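Drestavitz-list: home storage and small repairs
Subject: Re: boxes in low cupboards, and a door that drops
From: Maysoun Najjar
Date: 01/01/2019

Dear all,

Thank you for the replies to my first question in August, and sorry for my slowness. I quote Fouad's message here because part of what I write is an answer to it, and new members may not have seen it. (For those who ask me privately: we are cousins, we do not share a cupboard.)

Fouad Najjar wrote:
> I have read everybody's advice about low cupboards and I still think the
> list is too kind to them. A cupboard near the floor is a place where boxes
> go to be forgotten. You must kneel, the door is in your way, and whatever
> stands behind is lost until you move house. In my flat on Moussa Street I
> gave up and put everything at eye level on open shelves.
>
> If Maysoun wants to keep hers, my advice is:
> - one row of boxes only, never a second row behind
> - labels on the side that looks at you, not on the lid
> - throw away the shop wrapping on the first day
>
> And please check the hinges. Two of mine came loose from the side panel
> because I leaned on the open door when I stood up. The Mutent ones can be
> adjusted with a normal screwdriver but they do not forgive leaning.
>
> Fouad

I agree with most of this, but not with all.

First, about one row only. My low shelf is roughly 61 cm deep at the place where I measured, so with one row I would waste half of it. What I do now is that the back row is for things I need once a year, and it must be the same kind of box as the front. If the boxes are the same, I don't have to remember which one is tall and which one is wide, they slide out in the same manner. I bought blue ones from Irby, stock number 1467, because they were the only cardboard ones in the shop that did not bend when I put my hand on the lid. The colour was not my first choice. I wanted grey.

Second, about the wrapping. Fouad says throw it on the first day. I did not do this and I am a little bit glad. Clear film keeps the dust from the cardboard, and blue shows dust more than you would think. Where the shop puts a barcode sticker, I leave it until I am sure that the box stays with me. Twice I exchanged a box for another size and the shop wanted the sticker. After that it can go, but please warm it first with a hair dryer, otherwise the top layer of the cardboard comes off with it and leaves a white wound.

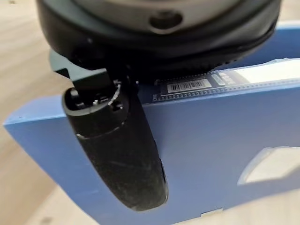 How much empty space should be left on a shelf with boxes of this type?

Enough for one flat hand above the lid and two fingers at the side. With less than that you scratch your knuckles, and you start to pull the box by its lid, which in time tears the corners.

Several people asked also about labels. I tried three ways. A label on the lid is good only if you look down on the shelf, and with a low cupboard you do in fact look down, so here I disagree with Fouad a little. When I stand in front of the open door I see the lids much better than the fronts. When I kneel it is the opposite. So the boxes at the front now get two labels, one on the lid and one on the side, with the same words. It is double work — but only once. The words should be boring. "Cables, old" is a good label. "Various" is not a label at all, and I had four of those before.

For writing I use a soft pencil and not a marker. My reason is that the contents change more often than I like to admit, and pencil can be rubbed out. If your eyes are not strong, take the marker.

Now the door. Fouad was right about the hinges and I must say it in public. When I took his advice and looked properly, one screw of the mounting plate had turned back by itself and the door was dropping at the far corner. The carpet did not help, because a low door that drops will begin to brush the pile, and after some weeks you have a worn line where it passes. I put in the screw again with a bit of wood glue and a matchstick in the hole, left it overnight, and then adjusted the arm. The gap at the top is even now. For those who like numbers, the screws were 25 mm and I did not need longer ones.

The order of work that was comfortable for me:

Take the boxes out first, all of them, also if you think you can work around them. Open the door completely. Tighten the plate on the cabinet side. Only then touch the small screw on the arm. Close the door, look at the gap, open again, and turn a quarter only. I turned a half the first time and I had to start from the beginning.

While the shelf was empty I wiped it with a cloth, a bit humid, and let it dry with the door open before I put something back. Cardboard takes water from wood without asking. I put back the heaviest box nearest to the hinge side, and the ones I use every week in front 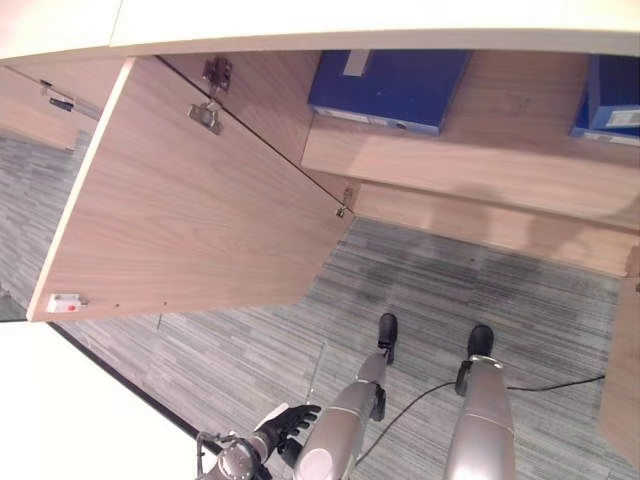

and I kept free the part of the shelf that is nearest to the opening, so that the fingers have somewhere to go. This small change did more for me than the labels. Before, I had to tilt the first box to get it out, and every time it knocked on the side panel. Now I pull it straight.

About the catch at the corner of the door: some of you wrote that a low door doesn't need one. I would keep it. Without it my door opens by itself a finger wide when somebody walks past with heavy steps, and then you meet it with your shin. If the catch is too strong, move it a little away from the edge before you buy another. I have read of people who file it down, I would not do this.

What I still do not know:

Does somebody have experience with felt under cardboard boxes? I imagine that they slide more easily, but I am afraid the felt will collect crumbs and dust, and the shelf is close to the carpet already.

And is there a good way to repair a corner of a lid which has opened? I used paper tape from inside. It holds, but the lid now sits a bit high on that side.

Fouad, I have not forgotten that you asked for the list archive number of the old discussion on shelf depth. It is message 1173. The drawing that was with it is missing, but the text is complete, and the part on side panels is worth reading even for a person with open shelves.

With best wishes for the new year,
Maysoun Najjar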